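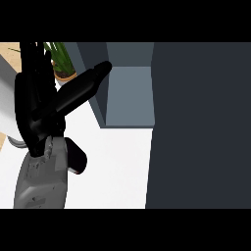
Reply on the course board, from Skunulis: if the hand stopped, why is it down as a fault and not a pass? Nothing was broken. The watchdog did what it was told.

Fair question and it's most of today so start there. The hand stopped. The arm behind it didn't. The controller had two stop paths and only one was wired to the event that fired. So you get a stiff hand on the end of a moving forearm, still going toward the cabinet, and the thumb is the bit that sticks out furthest. A hand that's "safe" on its own paperwork can still be a battering ram.

## Week 9 – partial stops

Case: Setero bench, two-arm cell, simulated. Task was pick up small item, pass it across, put it away. October run, logs are in the shared folder.

What the log says (read it yourselves, don't take my summary):

- step 3209 – hand driver reports joint torque over limit, goes to HOLD
- HOLD message sent to supervisor, supervisor is busy replanning
- arm keeps its last velocity command for 424 ms
- contact flagged, cabinet side wall
- supervisor finally issues stop, all axes

86 ms was the budget. Write that next to the 424.

Three things tangled together here and people mix them up in the assignment every year:

**Fault** = missing link between hand HOLD and arm stop. Was there from day one.
**Error** = the arm holding a stale command when it should of had none.
**Failure** = contact with the cabinet.

Fault can sit there for months with no failure. That's why "it's been running fine" gets no marks.

## Two arms makes it worse

The handover is the nasty part. Each arm treats the other as a moving obstacle, fine, but the keep-out distance gets shrunk on purpose during a pass or they could never get near each other. So right when the clearance is smallest, you're leaning hardest on stops being quick and on both sides knowing about it.

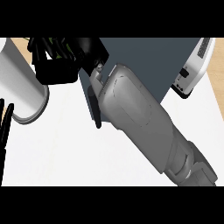

So what should the second arm do when the first one goes to HOLD? Options we went thru on the whiteboard:

1. Freeze too. Simple. Can trap an object (or fingers, on a real cell) between the two.
2. Retreat along the path it came in on. Usually better – but only if you know that path is still clear.
3. Go compliant, let itself be pushed. Needs decent torque sensing, and gravity comp that's still working after the fault.

No single right answer. Your hazard table has to say which one, and when.

Rocha group had option 1 everywhere with no reasoning, lost marks. Pukitz group had option 2 but never defined what happens if *both* arms retreat. Have a think about that one.

## A word on sim

Rendered cabinet doesn't dent. Doesn't mean severity is zero. Score the hazard as if the cell is built and somebody is reaching in to clear a jam. Same rule as the emergency stop lab.

Also sim time isn't wall time. If you slowed the sim down to watch it, your latency numbers need converting back. Check the units collumn before you plot anything.

## For the tutorial

- fault tree for the run, top event = contact with cabinet
- redo the stop timing with the direct link added, 148 trials, histogram not just the mean
- one paragraph: which layer should own the stop, and why

Reading is the stop categories chapter, skip the hydraulics section. Bring the fault tree on paper please, the projector in the lab is still playing up.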